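3.2 Parish registers and the recusancy question

The case for a writer's private faith usually rests on three sorts of paper: fines, wills and burial entries. We took the same three for Dretside, where the playwright's family held land, and asked a plainer question. How far can any of them tell us what a household believed?

Not very far. The Dretside registers survive in two runs with a gap between. First run holds 1,130 entries, the second 3,720. Spelling of surnames is all over the place in both. We merged variants by hand, using the Uzor name index as a starting list, then went back over the doubtful ones a second time. Full table is in the appendix.

Fines for staying away from church are the usual evidence. There are 22 in the Dretside court book that touch the family or its tenants. Most give no cause. Five mention debt – a man who feared arrest would stay away from any public place, church included – and only two mention religion in so many words. Earlier writers counted all of them as signs of the old faith. We don't think that holds.

Wills are worse. The opening lines follow a set form, often the clerk's own. In the Stariseck collection we found the same preamble, saints and all, in wills from households on both sides of the question. A dying man signed what was put in front of him. So the preamble tells us about the clerk's copybook first, and perhaps about the family a long way after.
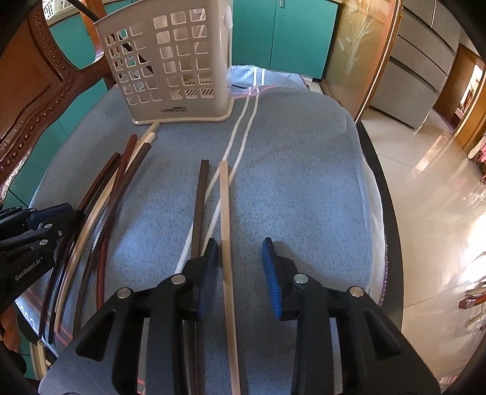 3.3 Readings from the plays

The internal evidence has been gone over many times. Friars treated kindly, a ghost who speaks of purging fire, oaths by Our Lady. Our sample was 1,000 lines of religous language taken from plays by several hands, tagged by two readers who worked apart. Where they disagreed the line was set aside and not argued over.

What came out is that oaths by saints turn up in plays by known Protestants at much the same rate. They belong to the stage. A tavern keeper swears by the mass as his like had always done, and the audience would have heard an old-fashioned speaker, nothing more. Friars are harder to explain this way. Some come with the borrowed story and some don't, and the second kind needs seperate treatment.

The Grimeck edition notes several passages cut between the quarto and the folio. Two of these concern prayers for the dead. It is tempting to see a nervous hand at work there, but printers cut for length and players cut for time, and no marked copy survives for either play.

Figure 4. Two hand-held grippers and nine chopsticks on a light blue cloth, with a pale grey utensil holder.

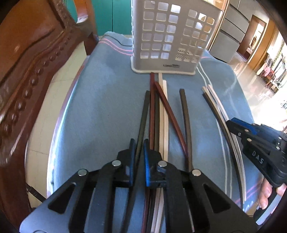 Purgatory is the strongest point on the other side and we don't want to wave it away. The ghost's speech is exact in its doctrine, more so than the plot needs. Could be learned from books, of course. Could be learned at home. A reader who already leans one way will find the speech settles it, a reader who leans the other will point to the hero's doubts two scenes on.

Our own view, for what it is worth at this stage: the registers allow a Catholic household, the wills neither help nor hurt, and the plays show a man who knew the old words well. Knowing them was common enough in that generation. The schoolroom material, still being transcribed, may say more about where he learned them, and is left for section 4.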